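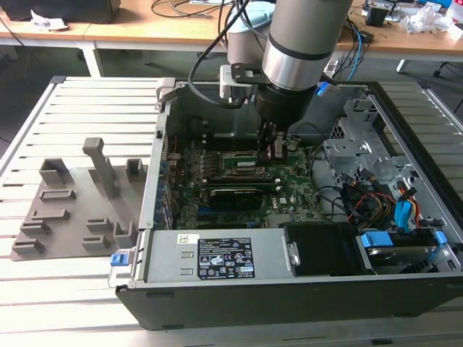 Memory is the job everyone thinks they can do with their eyes shut, Clementina Guerreiro told me, and then the same people spend ages hunting for a slot behind a wad of cables. I wrote that down on the first day at Clestcombe and I've come back to it a lot, so it gets to open this section.

4. Getting at the parts

In the last section I went through the repair notes as a pile of words. I want to slow down here and talk about the inside of the computer as a place, somewhere you have to reach into and find your way around. Of the 2413 notes we had permission to read, 245 mention a cable that had to be moved before the real work could start. I expected a bigger number (so did the people writing the notes, when I told them!). My guess is that moving a cable is such an ordinary part of the job that most people don't bother to write it up. You push it over with the back of your hand and carry on.

4.1 Which way the case lies

Every bench I visited worked with the tower on its side and the cover off, and I never heard anyone discuss it. It matters a lot, though. Once the case is down, the motherboard turns into a sort of floor, and anything that used to hang now rests on something else. In the Dell desktop shown in Figure 1, the memory slots run across the board in the open middle of the case, the drive cage is over on the right, and the power supply lies across the front. That leaves a nice open patch over the board, and nearly every note on this kind of layout talks about coming in from straight above.

The power supply is what makes the front edge interesting. People at Clestcombe liked having it closest to them when its rating label faced up, as it does in Figure 1, because they could check it without touching anything. People at Kurevari mostly wanted it at the far side so they could lean in over the board. Neither group could be talked out of it – I did try, a little, over coffee – and I don't think our notes are good enough to say who's right. What I can say is that a bench tends to pick one way and stick to it, and new people copy whoever is standing next to them.

4.2 Cables and the drive cage

I sorted the 245 cable notes by where the trouble was, using whatever words the writer had used. The drive cage came up over and over. It makes sense once you've had your hands in a few of these cases. Power leads and data leads are both headed for the drives, they're usually longer than they need to be, and the cage is the one big solid thing they can lean on. So they bunch up there. Figure 2 has a good, honest tangle of this kind, in black, red, yellow and blue, up by the perforated metal of the cage.

Color helps less than I'd hoped. Blue is the one that kept tripping me up. On the Dell in our figures there's a blue SATA connector, a blue release tab at the left end of the power supply, and blue rails holding the hard drive in the front right corner. Some of the note writers treat blue as a sign that a thing can be grabbed by hand, and with tabs and rails that's a handy way to think. A data connector of the same color doesn't fit the rule quite as neatly. I found several notes where a newcomer had written just "blue clip", and I couldn't tell from the page which one they meant.

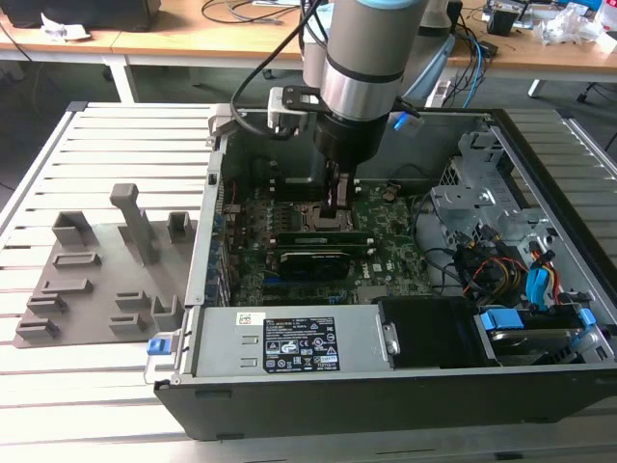 We ended up asking people to name the part along with the color, so "blue drive rail" or "blue SATA plug", and the notes from March onward are much easier to use. It's a tiny change and it cost us one line on the sheet. I wish I'd thought of it before we started, but there it is.

4.3 Small parts, big parts

The last thing I looked at was size. I had assumed the big pieces would be the annoying ones. A graphics card is long, it sits right in the middle of everything, and it can hide whatever is next to it. But people write about the big parts calmly. They know where they are. The complaints pile up around small things: the coin-cell battery, the latches at the ends of the memory slots, little bundles of wire running off toward a corner of the case. One note from the Kurevari bench says, in full, "battery fine, fingers not."

To check this I pulled 300 notes and read them with the part names covered up, marking each one as easy, so-so or a pain. Then I uncovered the names. The small parts got more than their share of pains, and the memory latches did worst of the lot, which Clementina enjoyed hearing. I should say that I did the marking alone, so please take it as one person's reading. Somebody with a better feel for grumpy handwriting might well sort them differently.

There's also the question of where you put things down. Tavares keeps a shallow tray to the left of every case, while Markeo lets people use whatever table space is free. The notes from Tavares are shorter and mention lost screws less often, but the Tavares bench also gets simpler jobs, so I'm not going to hang anything on that. What I'd like to try next is the same job at both places, a memory swap with the graphics card left in, and the tray switched from one bench to the other halfway through. The sheets for that were printed on January 24, 2024, with the extra line for part names already on them.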